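Shares 51 | Comments 3

Section 4. Unpacking and first set-up of the Kuvum label printer

This section was prepared by Erhan Ersoy and checked by Myung-ja Gil. Please read it to the end before you connect the power. The steps are the same for the Kuvum 156 and the Kuvum 185, except where a note says otherwise.

4.1 Before you start

1. Choose a table which is flat and does not shake. The printer must stand level, or the labels will run to one side.
2. Leave a free space of one hand behind the printer, for the air and for the cable.
3. Clear the table and wipe it with a dry cloth. Do not use a wet cloth, as water can go under the rubber feet.
4. Keep the sheet of plain paper from the top of the carton. You will need it in 4.3 for the alignment. 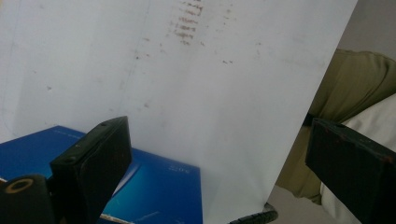 Plain white sheet with a fold line.

Note: If you lost the sheet, any plain white paper of A4 size can be used. Coloured paper confuses the sensor, and so does glossy paper.

4.2 Taking out the parts

1. Stand the carton upright and cut the tape with a short blade. Do not push the blade deep.
2. Lift out the power supply first, then the roll holder, then the printer. Hold the printer from its two sides and never from the lid.
3. Compare the parts with the packing list. If something is missing, write to the Bukeck service desk within 14 days and give the serial number.
4. Remove the orange transport lock from under the lid. Pull it straight towards you.

CAUTION: Do not switch on the printer with the transport lock inside. The motor will try to turn and the belt can be damaged. This damage is not covered by the guarantee.
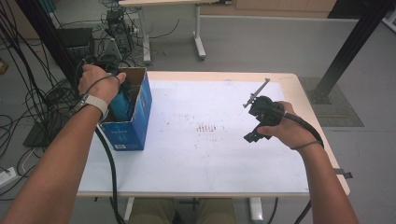
5. Put the transport lock back into the carton and keep the carton in a dry room. The service desk accepts a printer for repair only in its original carton.

Note for Kuvum 185: there are two transport locks. The second one is behind the roll holder and is easy to forget.

4.3 Loading paper and alignment

1. Open the lid until it clicks.
2. Slide the plain sheet under the guide, with the short edge first. The sheet should go in without force.
3. Close the lid with both hands, one on each side.
4. Press FEED and hold it for five seconds. The printer pulls in the sheet and prints two thin lines.
5. Look at the lines. If they are parallel to the edge of the sheet, go to 4.4. If they are not, turn the small wheel on the left by one notch and repeat from step 1. Use the other side of the sheet for the second try. 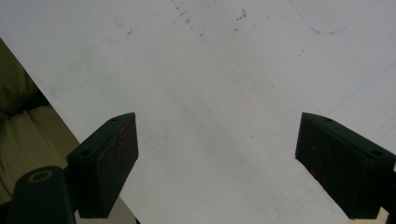 6. When you have turned the wheel more than six notches and the lines are still not parallel, stop. In this case the table is most probably not level, so please check it again before you call us.

4.4 First label

1. Insert the label roll with the labels facing up.
2. Connect the power supply and wait for the green light. It can take up to one minute.
3. Press FEED one time. One empty label must come out.

If the light is red, see error code 162 in section 9. Customers who bought from Canpolat will find a Turkish version of section 9 on the dealer's page. Corrections to this text can be sent to Tuncay Erdem at Bukeck.

Continue with section 5, Connecting to a computer.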